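Cups, Tape and 423 Tries: A Season With the Irkell Robotics Club
12/30/25 | By the Clarier newsletter desk

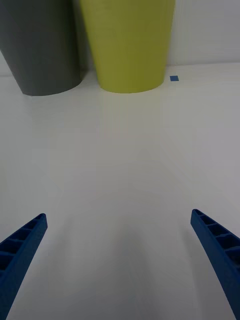 According to the club's captain, most of what a beginner needs to learn about robot arms can be learned by reaching for a cup. She has been saying so to new members since April, and after an afternoon with the Irkell club I was ready to sign up myself.

The club meets in a converted art room at the Irkell school, and its project this year is called Zateck. The goal sounds small: teach one arm to pick up a container, set it where it's told, and do it again when somebody has moved everything. The students record themselves guiding the arm through the job, then train a program on those recordings and see what it does by itself.

"The first week I thought we'd be done in a month," the captain told me. "Then we moved the cup over by the width of my hand and the arm went right back to the old spot and closed on air. I laughed so hard. And then I stayed two extra hours."

They have 2,582 recordings now, each one labeled by hand in a shared spreadsheet (the column for comments is worth reading on its own). The labeling gets split up at the start of each meeting, and the newest members get the first pick of files.

I asked what they'd had the most trouble with. Two people said "grip" at the same moment.

"Tapered shapes are sneaky," said the student in charge of the fingers, who has redrawn them three times. "You squeeze too high and the thing wants to slide. You squeeze too low and you bump the table. So we went with ribs and open pockets, to let the finger give a little. I love these fingers. I have a whole drawer of the bad ones."

The drawer is real — I was shown it, with some pride.

Another thing they work on is two containers standing close together. A lone cup is friendly, the captain explained, but put a second one next to it and the program has to choose, and for a long time it chose the space in between. The group ran 423 tries on that problem alone before the club's first competition.

That competition was the Zhong Open, a regional event for school teams, and Irkell came home with 545 points and third place. The programming lead still remembers the last round.

"They let you see the layout and then you have to take your hands off," he said. "That's the rule. Hands off, stand back. I couldn't look. I listened to the motors. You can tell from the sound when it's hesitating."

Did it hesitate?

"Oh, it hesitated! Then it went for the right one."

For next season they want to add stacking, and the captain would like every member, including the ones who joined for the snacks, to train a program from start to finish. She's already drafted the schedule. The finger designer has asked for a second drawer.

I asked her what she'd tell a student who has never touched a robot.

"Come guide the arm for ten minutes," she said. "You'll do it badly and we'll keep the recording, and later you can go back and watch it. Mine's number 3. It's terrible. I show it to everybody."

Last updated: 12/30

Contact the newsletter desk | © Clarier | Back to top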